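Bench notes: two arms, two tables

These tips come out of the dual-arm build at the Gretumdale shared workshop. They assume the arms already move and home correctly.

Tables. Two light tables pushed together give more reach than one, but the seam is a height step until proven otherwise. Lay a straightedge across it and shim the low side. Keep test pieces on the near table and park everything else on the far one. Repeat the check after anyone moves a chair underneath.

Cables. Leave a generous loop at the base and a smaller one between wrist and gripper. Run the wrist through its full rotation by hand, power off, and watch the connector. If it tugs at either limit, add 16 mm of slack and try again. Tie the loop to the arm segment, never to the table leg.

Marking. Label each wrist before the arms go on their mounts. Swapped left and right configs cost us 5 evenings in March.

Test pieces. Studded toy blocks are cheap, rigid and consistent in size. Use a different color for each position in the script, so a wrong pick shows up at once in the log images. Foam and cloth come later, when grip force is settled. 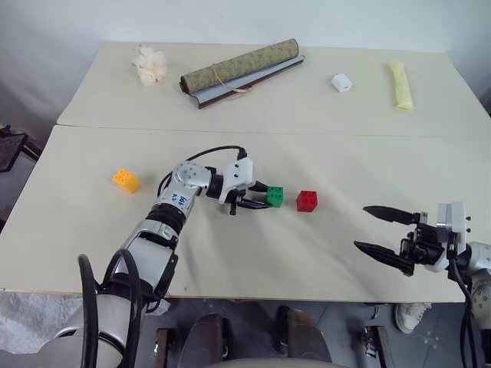

Left gripper holding the green block between yellow and red; right gripper open.

Grip force. Start low and raise the current limit in small steps until the block stays put when nudged with a pencil. Our Zalter drivers settled at 420 mA. Above that the fingers flex and the block tilts.

Waiting arm. Hold the idle gripper open and clear of the surface. Resting the fingertips on the table loads the wrist gearbox and scuffs the top.

Fasteners. Check the housing screws after the first hour of running, then weekly. Medium threadlocker on metal threads only; it can crack some plastics.

Logging. Write one line per run: script version, grip current, result. Harriet Iwasaki's Plutis log sheet has columns for all three and is pinned inside the tool cupboard door. Run 719 is the current baseline for block placement.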